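Reviews > Fundraising & Community Events

Tendov Charity Sale Kit: is it worth it for a small group?

18 Sep 2019

We run a bring-and-buy sale twice a year in Satton to raise money for the local hospice. Until now our equipment has been a cash tin, some masking tape and a stack of paper plates. The Tendov kit promises to "take the stress out of fundraising," and I've heard that one before. I bought it with our own money and used it for the spring sale.

What you get is a carry case holding price tags, two aprons, a roll of raffle tickets, a float tray for the cash, table signs and a 158-page organizer's handbook. The handbook is the heaviest thing in there. It spends seven pages on thank-you letters and barely one on what to do with money at the end of the day.

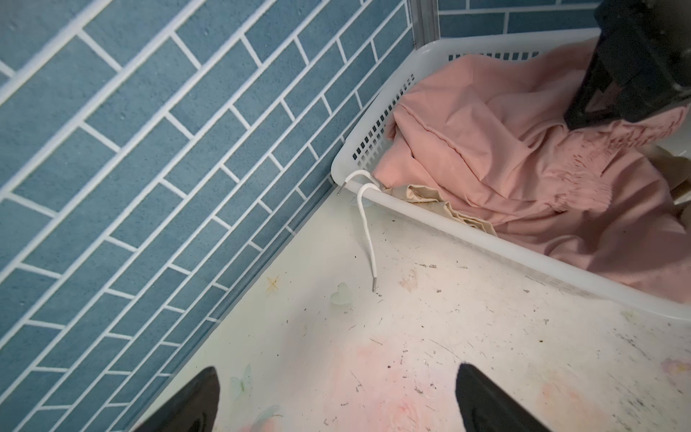 Blue tile and white grout lines.

The price tags are fine. They're stiff card with a string loop, and they stayed on coats and handbags without trouble. On baby clothes they're too big, and you end up with a tag that hides half of what you're trying to sell. The sticky ones for books and crockery are a different story — they left gum on every plate we tried, and one buyer asked for money off because of it. Fair enough, too.

The float tray is the best piece. It has deep slots, the coins don't jump when you move it, and the lid locks. If Tendov sold it separately I'd say buy that and stop there, but they don't.
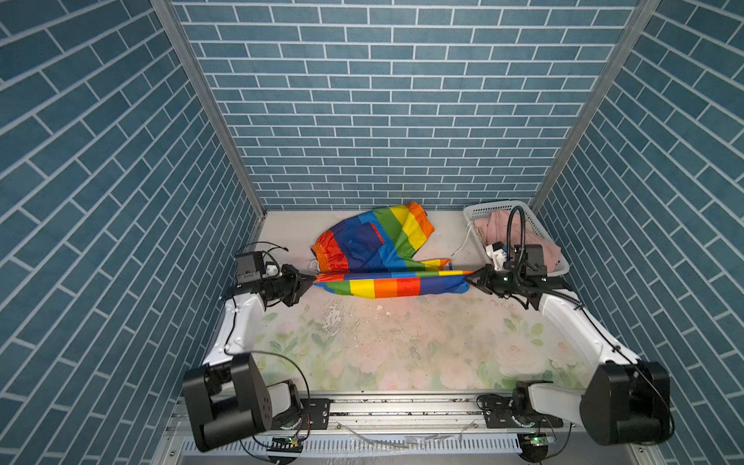

Rainbow stripes, with roses and green leaves underneath.

I was less taken with the table signs. They come preprinted with "Ladies," "Gents," "Toys" and "Treasures," and we don't have a treasures table. There are four blanks, which we used up before the doors opened. Refills come in packs and the shipping costs nearly as much as the signs.

We took $1,742 on the day. Tendov's leaflet hints that groups raise more with the kit, but it doesn't say more than what. It was dry out, the school was having its open house across the street, and the cake table sold out early. I wouldn't credit any of that to an apron.

How does it compare?
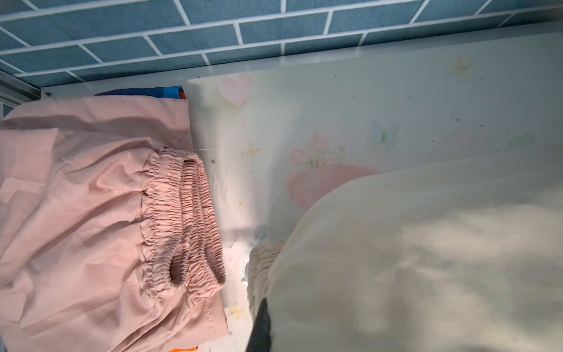
Against the Odov box

The Odov box is cheaper and has no handbook or aprons. Its raffle tickets are better, with numbers you can read from the back of a hall. The cash tray is thin plastic and ours cracked in its second season. If your group already owns a decent tin, go with Odov.

Verdict

Good tray, decent tags, too much padding. I'll use the kit again in November, minus the sticky labels, and I won't be buying the refills.

Related reviews
Bermúdez folding sale tables
Raffle drums under test
Card readers for church halls and school fairs
Odov bake sale box

Filed under: Charity sales, Equipment, Reader-funded reviews

This site uses cookies to remember your settings. By continuing to browse you agree to our cookie policy.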